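Home screen rearranges itself every time I restart. Please help before I throw this phone

2 min read

Stostance

Okay so I've been using the same launcher (Sturkenora) for ages and I love it to bits, the gestures, the folders that open on a swipe, all of it. But since the update in December, every time the phone restarts my home screen comes back scrambled. Widgets shrink down to the smallest size, the dock icons swap places, and my weather clock turns into a gray box that says "Problem loading widget." If I remove the clock and add it again it's fine until the next restart.

What I've tried: clearing the launcher's cache, restoring the layout from a backup, and turning off the icon pack. The backup restores perfectly! And then I reboot and it's a mess again. I even moved everything to one page in case it was choking on the number of widgets. Same thing.

I don't want to switch launchers unless I really have to. It took me a whole evening to get the grid how I like it, and my wallpaper lines up with the folders and everything. Is there some setting I'm missing? 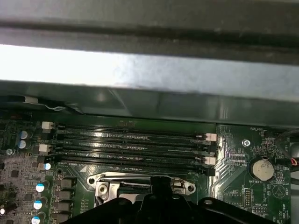 Memory slots, all four empty

Tapio Halonen

I had exactly this, gray box and all, and it drove me up the wall. For me it was battery optimization. The phone was killing the launcher a few seconds after boot, before it had finished loading the widgets, so it gave up and drew whatever it could. The update must reset the permission, because I know I'd set mine before.

Go to Settings, then Apps, then find the launcher, then Battery, and pick Unrestricted. Do the same thing for the weather app, the one that owns the clock widget. People always forget that second part (I did, for two weeks). After that, open the launcher's own settings and look under Desktop for something called "Lock layout." Get your screen how you want it first, then turn that on, then make a fresh backup. Don't restore the old backup afterward. Mine had the broken grid size saved in it, so each time I restored it I was putting the problem right back.

One more thing to look at is the grid itself. If you have a half-step grid turned on (they call it subgrid positioning), try it with that off for one restart. My dock only started behaving once I'd turned it off and on again. No idea why. My icons are a hair bigger now than they used to be and I've decided I like them that way.

If the clock still shows the gray box, delete it, restart the phone with no clock on the screen at all, and add it after that. It seems to get a new ID that way and it sticks.

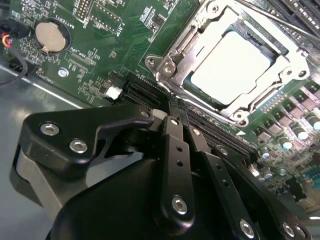

CPU socket with the load plate up, coin battery beside it

Popescu

just use the stock launcher, it never does this. third party ones are always going to break on updates. I used to have 200 icon packs and themes and now I have none and I don't miss any of it

Stostance

Popescu, I tried stock for a day and the search bar at the bottom that you can't remove made me want to scream, so no thank you, but glad you're happy over there!

Tapio, you are my hero. Battery was set to Optimized on both the launcher and the weather app. Changed them, deleted the clock, restarted, put it back, and I've rebooted four times since then and everything stayed put. Dock too! I didn't have to touch the subgrid thing, so I left it on, my wallpaper needs it. Making a new backup right now and deleting the old ones.

Only leftover oddity is that the dot for unread messages shows up on my music app, which has no messages. I'll start a new thread for that if it keeps up.
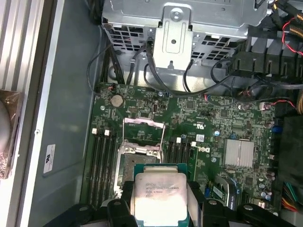

Xeon E5 going over the open socket, Dell board

Tapio Halonen

Yay! For the dot, turn notification access off and on again for the launcher. Music apps keep that playback notification sitting there, and the launcher counts it as unread. There's a switch to ignore ongoing notifications somewhere in the badge settings, I think near the bottom.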